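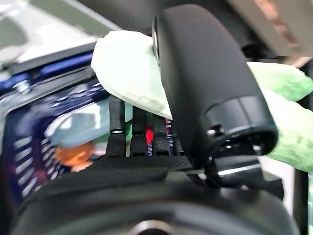

Old paperbacks first, as they're what most of us translators have piled up. Dust the top edge before you open anything, or it all drops into the gutter. A soft cloth does it, pale green one or whatever's in the drawer, crumpled up a bit so the folds pick up the dust. Dry. Always dry. Hold the book shut tight and wipe away from the spine.

Dictionaries. Big ones lie flat, never upright, the block sags and pulls out of the case. My two-volume Skelstead went that way, 1,000 pages hanging off a bit of mull. Flat shelf at elbow height, near the desk.

Musty smell: book in a lidded box with an open saucer of bicarb. Not touching. Leave it till it stops smelling, could be 2 weeks, could be more. Don't put it on the radiator, I did that to a Laing reprint and the glue went like toffee.

Pencil notes in a source text, soft rubber only, short strokes, one direction. Ink, leave it alone.

Manuscripts. Print on one side, 200 sheets to a box and no more or the lid bows. Number the pages before you print them. I've dropped an unnumbered draft down the stairs in Ostville and would not reccomend. Bulldog clips leave dents, so a strip of card under the jaws.

Sticky notes: take them out when the job's done, they leave a tacky line and the pages stick togther. 20 minutes with the radio on. Check the back cover too, I always miss one there.

Loose page in a paperback, thin line of PVA, waxed paper either side, heavy book on top overnight. The Skirner atlas does nicely for that.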